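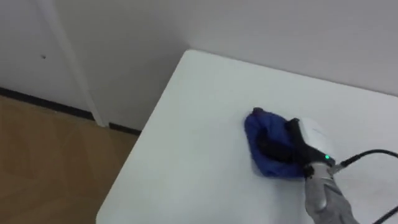

Blue cloth on the white table, meeting room, March

Residents' Association of the Cerano Building
Minutes of the spring meeting

Start: 6:30 p.m. Place: meeting room, ground floor.
Present: the chair, the secretary, the bookkeeper and owners or tenants from eleven apartments. The apartments on the top floor sent their votes in writing.

1. Minutes of the last meeting
The minutes were read and accepted with one correction. In the item about the bicycle room it was written that the door "must be closed." The correct text is "must be locked." The secretary has changed it in the copy on the notice board.

2. Money
The bookkeeper presented the state of the account. At the end of February there was 3,000 in the repair fund and 444 in the small fund for cleaning and garden. Two apartments have not yet paid for the winter quarter. The chair will write to them once more, in a polite form. A tenant asked if the monthly payment will go up this year. The bookkeeper answered that it depends on item 3.

3. Roof gutter on the courtyard side
The gutter leaks above the second staircase, and in the heavy rain of last month the water came down the wall as far as the mailboxes. Two offers were received:

Šindelář — 2,200, with new brackets and removal of the old parts. Work can begin in April.
Plondent — a lower price, but without the brackets, and the scaffold is to be paid separately.

There was a long discussion. Several owners wanted to wait for a third offer. Others reminded the meeting that the same was decided last autumn and the third offer never came. One owner asked if the brackets can be used again. The chair has looked at them from the attic window and they are rusted in many places.
Decision: the offer of Šindelář is accepted. Thirteen votes for, one against, one did not vote. The monthly payment stays the same until the end of the summer.

4. Laundry room
The new timetable was discussed. The early hour, from 6 to 8 a.m., is not popular with the apartments next to the laundry room because of the spinning noise. It was proposed to begin at 7 a.m., and this was accepted without vote. The last wash has to be finished at 9 p.m. — finished, and not started. The drying lines are to be emptied the next morning at the latest.
The drain filter was full again. Every user is asked to clean it after washing.

5. Heating
The company Wumer will read the meters in the second half of the month. A paper with the hour will be placed at each staircase. Who cannot be at home may leave the key with a neighbor. One tenant reported that the radiator in her bathroom stays cold also when the valve is fully open. The secretary will tell this to Wumer before the visit.

6. Courtyard
The owners on the ground floor offered to plant herbs in the old sandbox. The meeting was in favor, on the condition that the path to the trash containers stays free. Soil and seeds may be bought from the small fund, with receipt.
The question of the bench was moved to the next meeting.

7. Other matters
— The light on the third floor goes off too quickly. The secretary will ask the electrician to set the timer longer.
— Paper boxes are to be made flat before they go into the container.
— A child's scooter has been standing under the stairs for several weeks. The owner is asked to take it home.

The meeting was closed at 8:15 p.m. The next meeting will be in June, after the gutter work. Proposals for the agenda can be put in the association's mailbox until the end of May.

Minutes written by the secretary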